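Omley sloping-sided storage bin, gray, large

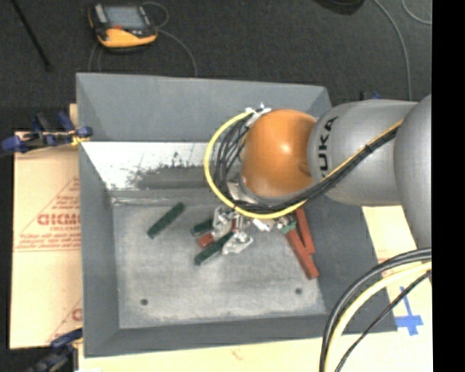
Heidrun Hollenstein wrote to us in July that she had bought one for her grandchildren's building blocks and ended up ordering a second for the garage, as the slanted walls make it so easy to get at whatever has slid to the bottom. We hear that a lot about the Omley! Straight-sided tubs look roomier on the shelf, but the last few pieces always wedge themselves into the corners, and you end up scraping around with your fingertips (or tipping the whole thing over, which is what we used to do).

The Omley is the biggest bin in the Fikness range and the one we use most ourselves. It's a plain open bin, no lid, no dividers, nothing to snap off. The sides slope in toward the floor, so loose blocks drift to the middle when you give the bin a nudge, and you can see most of what you've got from above without digging. The gray is a nice calm color too. Dark green and red blocks both show up well against it, and so do most screws, pegs and odd bits of hardware.

Size and load
Length at the rim: 90 cm
Width at the rim: 70 cm
Color: gray
Warranty: 5 years

What people keep in it
Building blocks are the big one, especially the long chunky kind that never stack back into the box they came in. We also know of Omleys full of firewood offcuts, dog toys, garden hose fittings and, in one case, a whole winter's worth of gloves. If you're sorting small parts (beads, washers, that sort of thing) you'll be happier with the Hubmann trays, which are shallow and come in sets. The Omley is for things you can grab by the handful.

Where to put it
It wants a flat spot and a bit of space around the rim. Ours stands on board with some flattened cardboard next to it, and that works fine – the cardboard catches whatever misses the bin, and you can fold it up and tip everything back in afterward. On a smooth floor the Trurier mat is worth having underneath if the bin gets pulled around a lot.

Cleaning
Empty it, wipe it with a damp cloth and a drop of dish soap, rinse, dry. Sticky labels come off more easily if you let warm water sit on them for a few minutes first. Please don't use scouring powder, it dulls the surface and the marks stay.

Ordering
The Omley ships flat against the side of its carton, one bin per carton, or nested if you order several. Nested bins can be tight when they arrive. Hold the lower one still and twist the upper one a little as you lift, and it'll come free.

Item number 3000, Omley, large, gray
See also: Hubmann trays, Trurier mat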